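List archive > Teleoperation and hand-guiding > March 9, 2022
2 comments · 5 shares

Subject: Re: how many demos before it stops embarrassing you?

Hi all,

Bahman Ranjbar wrote:
> We're at 170 demonstrations on a pick and place task and the policy
> still hovers over the part like it's forgotten what it came for. Is it
> worth pushing on to 1000, or are we recording the wrong thing? We guide
> the arm by hand, one person does all of it, and we try to make every
> run as clean as we can.

Oh, I know that hover! We had it for most of the fall. I'd stop before you go to 1000, Bahman, and look at the last line of your own message, the bit about every run being clean. I think that's your trouble (or half of it, anyway).

Our task is about as plain as they come, blue cubes into a gray bin, and we drive the arm by remote control, with a small leader arm that Movance sells as a kit. My first batch of recordings was beautiful. I'd practiced, I knew where the cube was going to be, and I went straight to it in one swoop every single time. The policy we trained on that could do one swoop. Put the cube a thumb's width to the side and it closed on air, and then it just sat there, because I had never once shown it what to do after a miss.

So now I'm a lot looser about it. I stop short on purpose, come in a bit crooked, back off and line up again, and I leave all of that in the recording. I also quit resetting to a bare bin every time. With cubes already in there the drop is a different problem, and it needs to see plenty of those.

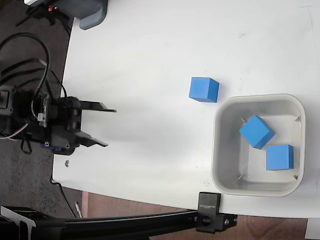

Jaws open, one cube still on the table and two in the bin.

The other thing I'd look at is your grip height. When I was new at this I'd squeeze the cube wherever the fingers happened to land, up high one run, way down low the next, and it all felt the same to me through the leader. It did not look the same in the data. Varying where the cube sits is great, but varying how you hold it for no reason at all just teaches it to dither. Pick a grip and stick to it, and save your creativity for the approach.

And slow down at the bin! I used to let go the second I was over the rim (habit, I play a lot of claw machines) and the policy learned to let go a hair early, which on our setup means a cube bouncing off the rim and onto the carpet. These days I go in, wait a beat, open, wait another beat, and then leave. It's dull to drive, but the release got so much better that I went back and threw out a whole folder from September.
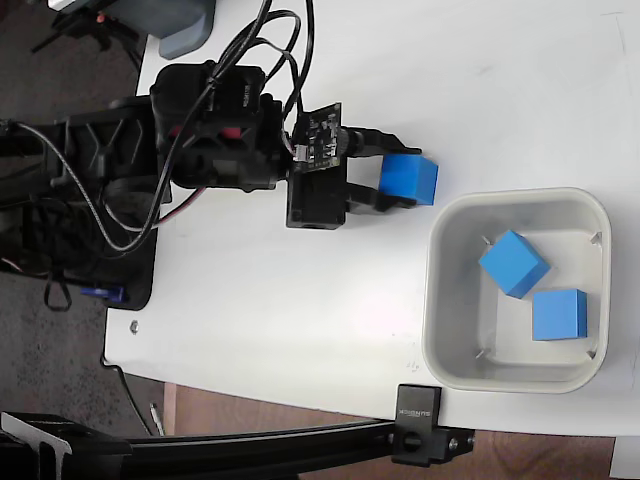

Pierina Ferri wrote back to me off list when I ran an early version of this past her, and said I could pass it on: she agrees about leaving the misses in, but she'd be careful with the waiting. Her group on the Murkomia project paused at every stage, and their policy learned to pause too, then got stuck there, because standing still looked exactly like more standing still. She trims any pause that goes past a few frames before training and keeps the rest as it was driven.

I think she's right, and I may have gotten away with it because my beats are short. I'm going to try trimming a copy of our set and train both versions side by side, same seeds and all.

On hand-guiding versus remote: I don't want to start that fight again, but if you're guiding by hand, Bahman, check whether your own arm is in the camera view while you record. We tried it that way early on with the Rawat controller, and my sleeve was in half the footage. The policy seemed lost without it, poor thing. If you can, replay the joint trajectories afterward with your hands out of the way and record the video from the replay.

Also, get a second person to drive. Mine has completely different habits from me, she comes in from the far side and never rushes, and mixing her 4 sessions in with mine did more than my next batch alone would have, I'm pretty sure. She's also much better at it than I am, which I'm being very grown up about.

What camera rate are you recording at, by the way? You didn't say, and if it's really low that could be part of the hover too.

Back to top | Contact the list owner | © Pindance Lists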